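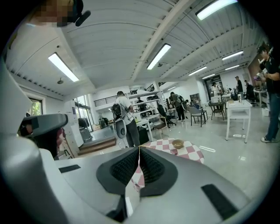

Corin Haldenby
Contributing editor, Food and Household

Tablecloth, a covering of cloth or plastic laid over a table, either to protect the table from the meal or to hide the state of the table from the guests. Most households claim the first purpose.

Early cloths were long and did double duty as napkins, with diners wiping their hands on whatever hung nearest. The separate napkin spared the cloth a good deal and the laundry nothing at all.

The usual materials are linen, cotton, polyester and wipe-clean oilcloth. Linen is prized for its weight and for the hours of ironing it demands, normally from somebody other than the person doing the prizing. The part that hangs over the edge is known as the drop. Longer drops are thought more formal, and are more often shut in the drawer.

In the Undmont valley, weaving for the table was once a trade of some size. The Barreto mill at Prudside had 302 looms at its height and sold a checked cloth in 5 widths, 4 of which fitted no table made locally. The fifth did well. A pattern book kept at Brulthorpe lists 1,070 designs, a large share of them checks.

Red wine remains the chief enemy of the tablecloth. Salt, soda water and white wine all have loyal followers as remedies, as does moving the fruit bowl.

See also: Napkin; Oilcloth; Place mat; Table runner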